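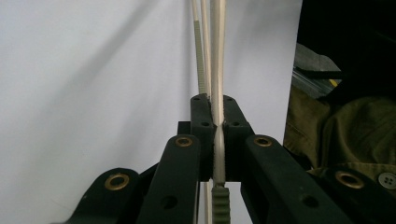
Monday's sort-out, olive-green fabric piled at the side

Welcome to my little gallery of the great wardrobe tidy, which I have been promising myself since July and finally began on January 13, 2020, with a large pot of tea and the radio on for company. Do scroll along slowly, as I was in no hurry either!

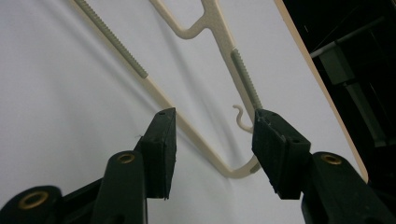

Photo: Casatov home pages

I do love a hanger with a bit of grip to it. The beige ones have grey ribbed strips along the arms, and my slippery summer blouses (the ones forever ending up in a heap by the shoes) are going straight on to hangers of that sort. There is a small curled hook too, handy for all sorts of loops and straps.
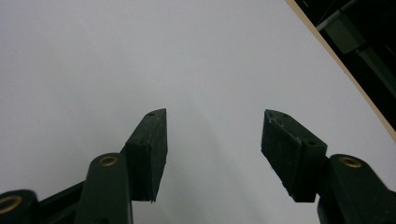
Folding is the part I enjoy most, and I could happily go on all afternoon if supper didn't need making. I like plenty of room to lay a jumper out flat and smooth the sleeves in. A broad pale surface like this one suits me very well, as every stray thread shows up against it. The scarves are next, then the two drawers under the bed.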